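Folding on the bed again

I had every intention of writing about the tomato seedlings today, and then the laundry got in the way, so you are getting a laundry post. Sorry to those of you who came for the seedlings — they're fine, they're just very small and don't have much to report yet.

We had a string of damp days and I let everything pile up. My friend Titilayo Dauda once told me that she never folds on a table, only ever on a bed, and that her back thanked her for it within the week. I was doubtful (my mother folded standing up at the kitchen counter her whole life, and you did not argue with her method), but I've come around. A bed is just the right size for spreading out a sleeve. The only trouble is that you have to finish before you can go to sleep, which I suppose was Titilayo's point all along.

So I pushed the comforter up toward the pillow, kept the leafy fitted sheet clear for the clothes, and got going. The checkered cardigan is the piece I always dread. Knits don't like to be hurried. I lay mine face up, do up the buttons, and smooth from the collar down to the hem with the flat of my hand. Then the sleeves come in, one over the other, and the bottom half comes up to meet the shoulders. I used to hang cardigans and ended up with those sad little points at the shoulders. Never again! 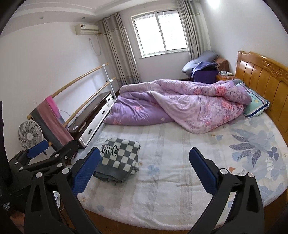
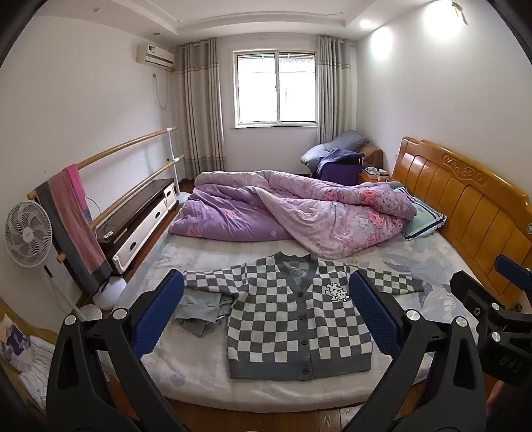 The flowery comforter, heaped across the top of the bed, and the checkered cardigan laid out flat in the second one.

Denim I fold the lazy way, in half and in half again, and I don't feel one bit bad about it. Towels get thirds. Anselmo (Leite, from my old choir, some of you know him from the comments) rolls his towels and swears he gets twice as many on a shelf, but I tried it in October and spent the whole month picking rolled towels up off the floor.

Somebody asked last time about the drying rack. I like a rack in the bedroom at this time of year, and I keep it where a fan can reach it. Leave some space between the heavy things if you can, and turn the towels over before you go to bed. I'm bad at remembering that last part.

What I still haven't solved is where the in-between clothes go, the ones you've worn once and will wear again tomorrow. They live on the end of the bed, then on a chair, then on the end of the bed again. I've read up to 107 tips on this subject and I'm no further along. If you have one that works in a real house with real people in it, please leave it in the comments, and I'll try it out and let you know how it goes.

Seedlings next time, I promise.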